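Dodo two-arm bench kit: frequently asked questions

This page covers the questions we get most often from people thinking of buying or hiring the Dodo kit. If you already have one, the setup guide that came in the crate is more detailed than anything you will find here.

What is in the kit?

Two arms, two parallel grippers, the controller, the cables, the brown work mat and a printed setup guide. The table is not included. Neither are the household items used in the practice tasks, although we can supply a box of them at extra cost. Most customers buy their own from a kitchen shop.

What sort of work is it meant for?

Light handling on a table top. The standard practice set is a kitchen one: plates in a rack, mugs on a mug tree, food in a basket, a toaster oven. Customers have also used the kit for sorting post, packing sample tubes and putting lids on jars. It is not meant for lifting heavy parts or for working next to machinery.
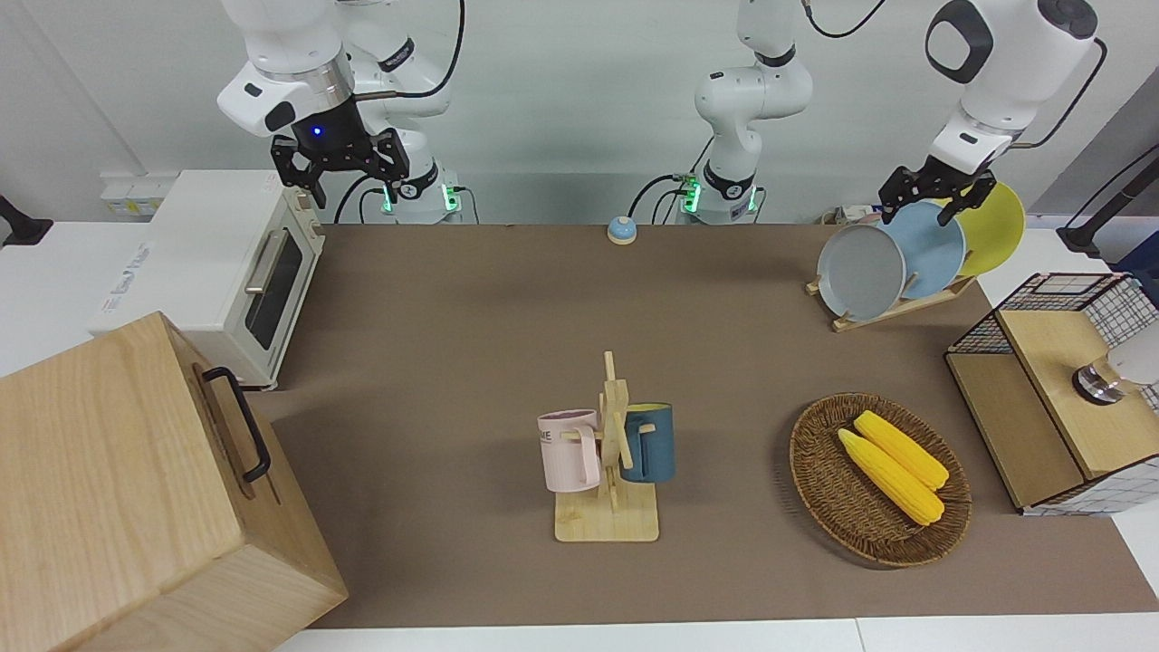
Plates are a good first task. They stand upright, the rim gives the fingers something thin to close on, and a rack holds them in much the same place every time. We suggest starting with one plate and adding more when the first can be taken out and put back without trouble. Mugs on pegs are harder, as the handle has to come off at the right angle.

How are the arms fixed down?

Each arm has its own base, which bolts to the table or to the rail sold by Irnham. Clamps can be used for a short trial but we don't recommend them for daily work. Place the bases at the back of the table so that both arms reach forward over the mat. Check the bolts again after the first week.

Do both arms have to be used at once?

No. Either arm can be left waiting, with its gripper open, while the other does the job. Many of the tasks supplied with the kit are one-arm tasks. You can also buy a single-arm version and add the second later. The controller is the same in both.

Which arm is "left"?

Left and right are named from the robot's side of the table. If you stand facing the arms, the left arm is on your right. The labels in the software follow the same rule. Please use it when you report a fault, as it saves a round of emails.

Can I use my own plates, cups and so on?

Yes. Choose things that do not slide too easily, and stay with one set while you are learning. Different colours help if you want to ask for a particular plate or mug. Very thin glass is best avoided. If you change the set later, allow time to record the new items.

How many tries does a new task need?

For a simple pick and place, we suggest 100 recorded tries. Fewer may do if the objects always start in the same spot. Tasks with two stages, such as opening a door and then putting something inside, need more, and we would split them into two tasks to begin with.

How long does it take to set up?

Allow 2 hours with two people. Fixing the bases is quick. Most of the time goes on the cables, which need enough slack to follow the upper joints without catching on anything.

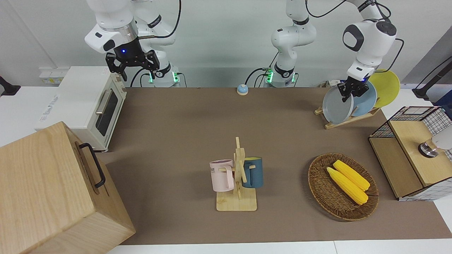
Udumetti wrote to us that their own setup took 5 hours, nearly all of it on cable runs, and asked that the guide show the slack at full reach. The next printing will have a page on this. Until then, move each arm by hand to its furthest point in every direction before you tie anything down.

Is training included?

One morning of training is included with every purchase. Further sessions are run by Myklebust and are booked through them directly. The next open session is on a Tuesday and has 13 places.

Can I hire a kit before buying?

Yes, by the month. Half of the first month's hire comes off the price if you go on to buy.

What happens if a gripper is damaged?

The fingers are sold in pairs and can be changed with the key in the lid of the crate. Anything above the wrist has to come back to us. Please send the serial number and a short account of what the arm was doing at the time.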